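Chapter 4
Ranking Teams from Incomplete Schedules
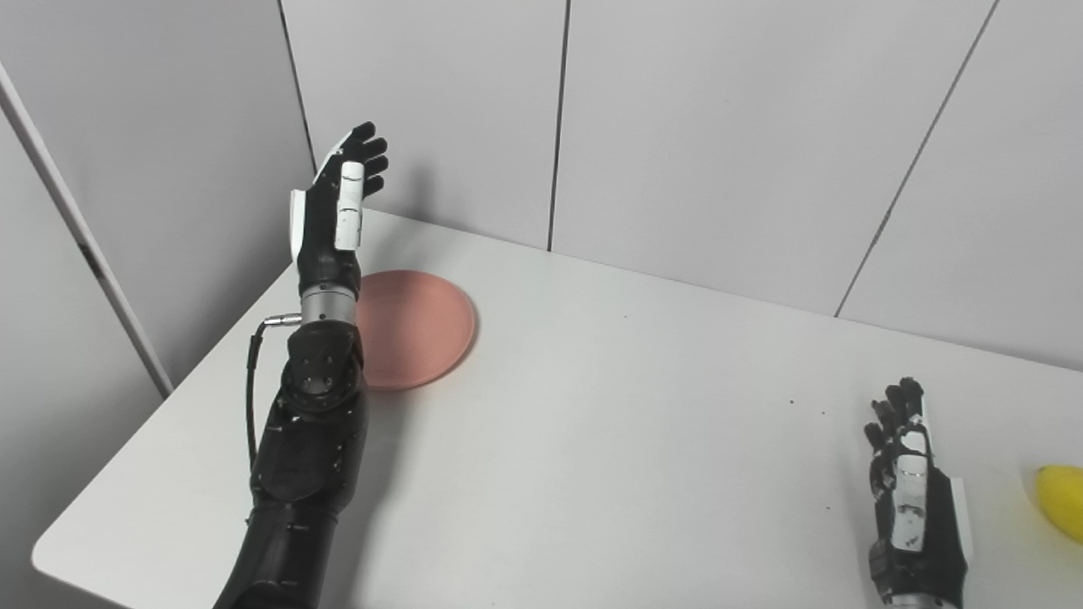

A league in which every team plays every other team the same number of times needs no rating system. The standings table already holds the information, and ties can be settled by a fixed rule. College football does not work this way. A season is short, the number of teams is large, and most pairs of teams never meet. Any list that places all of them in order must compare teams that have no game in common.

This chapter covers the methods used to make such comparisons. It assumes the material on win percentage in Chapter 2 and the least squares method introduced in Chapter 3. Readers who skipped the matrix notation in Section 3.5 should return to it before starting Section 4.3.

4.1 The Schedule as a Graph

Let each team be a point and each game a line joining two points. The result is called the schedule graph. If a path of games can be traced between any two teams, the graph is connected, and a rating based on score margin can be computed for every team on a single scale. If the graph splits into separate parts, teams in one part cannot be compared with teams in another by game results alone.

Conference play produces a graph with dense clusters. Within a cluster, nearly all the lines are present. Between clusters there are few, and most of them belong to the opening weeks of the season. This has two effects. Ratings within a conference settle quickly. The relative level of two conferences depends on a small number of early games and changes little after October, whatever happens in the conference games that follow.

Consider a conference of 11 teams in which each team plays every other team once. The total number of conference games is 11 × 10 / 2, or 55. Each game adds one win and one loss to the combined record, so the combined conference record is 55–55 regardless of the quality of the teams. A strong conference and a weak one show the same figure. Only games against outside opponents can separate them.

4.2 Strength of Schedule

The simplest correction for unequal schedules is the average win percentage of a team's opponents. It has a known fault. A team's own results are included in its opponents' records, so beating an opponent lowers the measured quality of that opponent. The usual remedy is to remove the games played against the team being rated.

Example 4.1. Trosier finishes the season with nine wins and three losses. Wunholm finishes with eight wins and four losses. With games against the rated team removed, Trosier's opponents won 50 percent of their games and Wunholm's opponents won 60 percent. Give a weight of one-half to the team's own record and one-half to the opponents' record. Trosier's index is 0.5(0.750) + 0.5(0.500) = 0.625. Wunholm's index is 0.5(0.667) + 0.5(0.600) = 0.633. Wunholm is placed ahead.

The weights in Example 4.1 are a choice made by the analyst. If the team's own record is given a weight of two-thirds, the order reverses. Exercise 4.6 asks for the weight at which the two teams are equal.

4.3 Margin of Victory

Score margin carries more information than the win or loss alone, but the value of an added point falls as the margin grows. A lead late in a game changes how both teams play, and the final touchdown of a one-sided game may be scored against reserves. Most margin-based systems therefore apply a cap or a compressing function before the ratings are solved.

Suppose Strebel beats Drondau by 50 points. An uncapped model treats the result as equal in weight to five wins by 10. With a cap of 21, the same game counts as a win by 21, and the effect on both ratings is reduced accordingly. The cap also limits the benefit a team can gain by running up the score.

Key Terms

Connected schedule: a schedule in which any two teams are linked by a chain of games.
Opponent record: the combined win percentage of a team's opponents, with games against that team removed.
Margin cap: the largest score difference a rating model will accept as input.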